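Paid Testers Wanted: Does Any Folding Method Really Work?

Treltgate, July 2021

I've read plenty of articles claiming there is one right way to fold a pair of jeans. Some say thirds. Some say roll them. One told me to stand them up in the drawer like file folders, and mine fell over by lunchtime. I don't believe most of it, and I'm looking for people who will help me find out whether I should.

My name is Murray Faulkner. I write the Rangel household guides with Kourosh Daneshvar, who likes the roll and knows I don't. We need 99 adults to fold their own laundry at home for 3 weeks, using a method we assign, and tell us what they think of it. You don't have to be tidy. If you already own a folding board and love it, please say so when you apply, because we'd like a few of you but not a whole group.
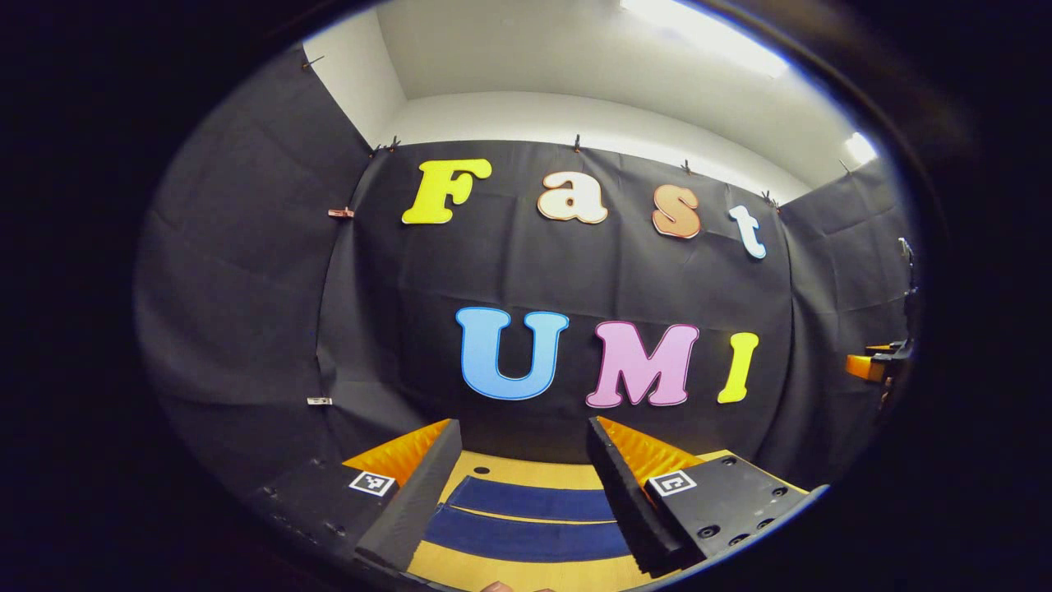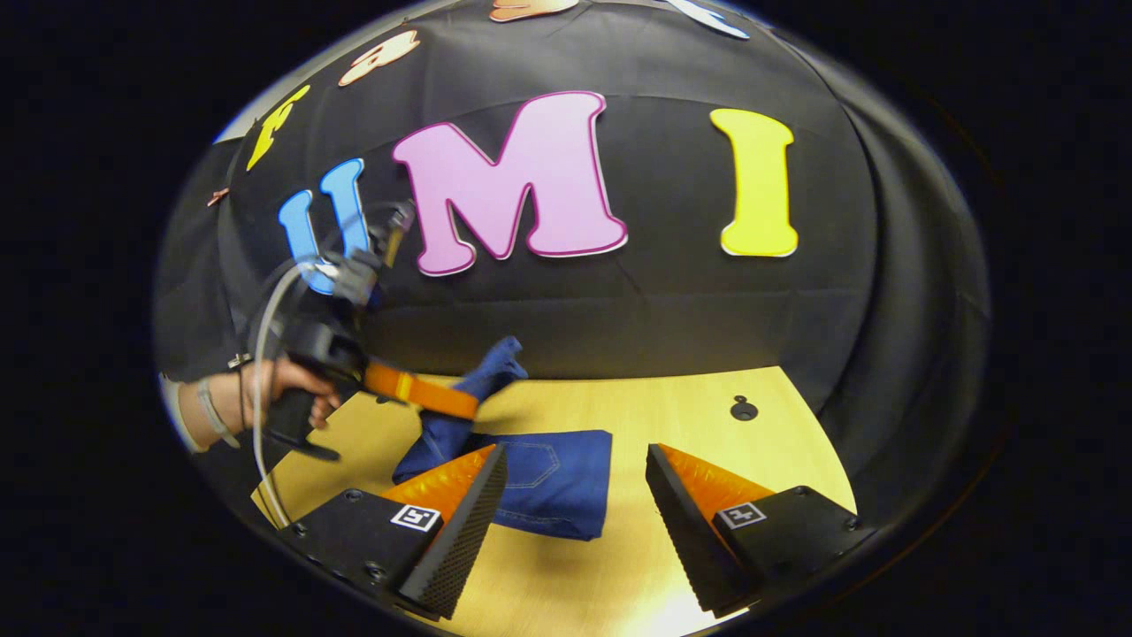
Jeans are where most methods come apart. T-shirts forgive nearly anything, but denim is stiff, the seams are thick, and the legs rarely want to lie on top of each other. Half-folded on a wooden tabletop, with one blue leg lifted up off the table, a pair already shows the problem: where that leg goes next is exactly what the guides argue over. A bed is worse – too soft to get a decent crease – so testers need a table or a clear stretch of floor.

What you would do: fold at least one full load a week, jeans included, and fill in a short form after each load. Leave the clothes in the drawer until you need them. If the method annoys you by the second week, write that down and keep going.

What you get: $256, paid when your last form comes in. No bonus for liking the method.

Who can apply: anyone over 18 living in Treltgate or Maltenside who does their own wash. Coin laundry is fine.

Write to Testers, Rangel Household Guides, 700 Todholm Road, Treltgate. Tell us how you fold your jeans now and how long you've done it that way. Results go out to all testers in November, including the ones that make me look wrong.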